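Cotdale gallery: glare, soft stuff and the gap between the fingers

16 June 2020

Welcome back to the Cotdale gallery page! For anyone new, Cotdale is the software half of our gripper work. It takes in wrist video from a hand-held gripper, works out where the cloth is, works out where the tabletop is, and plans a pinch. Most of what we write is perception code and the small tools around it, and this page is where I put up views from the work with whatever notes I have at the time.

This round is all about pale wood and dark, soft things. I love this combination, because it looks so easy. Dark item, light table, set a threshold and go home! Our first mask builder did pretty much that back in April, and it was great right up to the moment the light bounced off the tabletop. A shiny patch has almost no texture left in it, so the tracker loses its footing there, and the depth estimate starts inventing shallow dips in a table that is perfectly flat. The planner then believes in the dips. You can guess how the planned finger height looks after that.

Some background on the pieces, for people who want to follow along in the code:

- **Skikby** is the segmenter. It gives every pixel a label (surface, item, finger, don't know) and a confidence. The "don't know" label is the newest and my favorite.
- **Tanui** is the planner. It wants two contact points on an item, a height above the surface, and a clear path for both fingers.
- **Plakard** is the viewer. It draws labels and plans over the video and lets you scrub back and forth. All the arguing happens in Plakard.

The views below are plain, without the Plakard overlay.

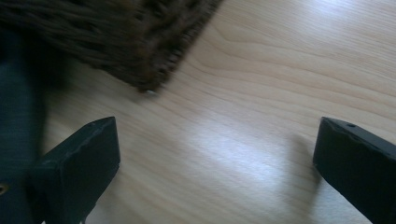

Fuzzy brown edge at the upper left, bare wood between the fingers. Ragged outlines like this one are a treat for Skikby's edge test: the strands break up the border, and we want a soft band of "don't know" along it in place of a crisp line that wobbles.
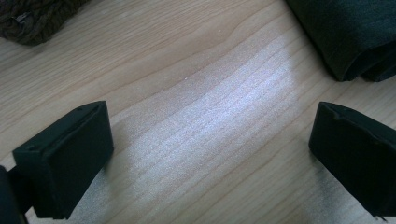
Two items this time, brown knit in one upper corner and very dark green cloth in the other, with the bright patch running down between them. Tanui should come back with "nothing to pinch yet" for the gap, and keep both items on its list.

Lilian Massawe wrote in after the draft of this page went round and asked why we bother labeling the fingers on every frame when they hardly move in the view. Why not paint them out once with a fixed mask and save the compute? She had tried it on her own recordings and found it good enough for a static camera, but it fell apart as soon as the opening width changed, and she wondered whether we'd seen the same. She also asked if a mask driven by the width reading would get us most of the way there.

Yes to both! The fixed mask was our first try too. It works for one opening width and then eats a slice of the table, or leaves a slice of finger that gets labeled as a dark item. Black finger and dark cloth are close enough in color that Skikby would happily offer the finger to Tanui as something to pick up. Tanui once planned a very tidy grasp of its own left finger, and I still have the plan saved.

The width-driven mask is what we run now. We render the finger shape from the current opening, grow it by 11 pixels, and use that as a strong hint. Skikby can still overrule the hint at the border, so a bit of cloth touching the finger doesn't vanish from the labels. Lilian, if you want to try it, the growth setting is the one to play with first. Too small and the rim highlights leak out as "item". Too big and you lose the contact area, and that's the one spot you really care about once a pinch starts.

A few more notes from this round of work:

**Glare handling.** We now look for places where brightness is high and local contrast is low, and mark them as surface with low confidence. The plane fit skips them and leans on the parts where the grain is nice and readable. Wood grain turns out to be lovely for tracking when the lines curve a little, and less lovely when they run long and parallel, since the tracker can slide along them like a bead on a string. I spent far too long on that bug and enjoyed most of it.

**Test set.** It stands at 628 labeled frames. 50 of those have cloth touching a finger, and I'd like that number to reach 100 before we change the border rules again.

**Items that leave the view.** Tanui used to drop an item the moment part of it went out of sight, then greet it like a stranger when it came back. It now keeps a rough outline and a last known position on the fitted plane. The position gets fuzzier as time passes, and you can watch it spread in Plakard as a growing halo. Very satisfying to look at!

**Still broken.** Shadows under the fingers are the big one. A soft gray shadow on pale wood can pick up an "item" label at low confidence, and when the gripper moves the shadow moves too, so it looks to the tracker like a small loyal object following us across the table. I have a branch that predicts the shadow from the finger mask and one guessed light direction. It handles a single light fine and gets confused by two.

If you have a trick for shadows, please send it in. The branch is called shadow-guess, and the notes at the top of the planner folder say how to switch it on.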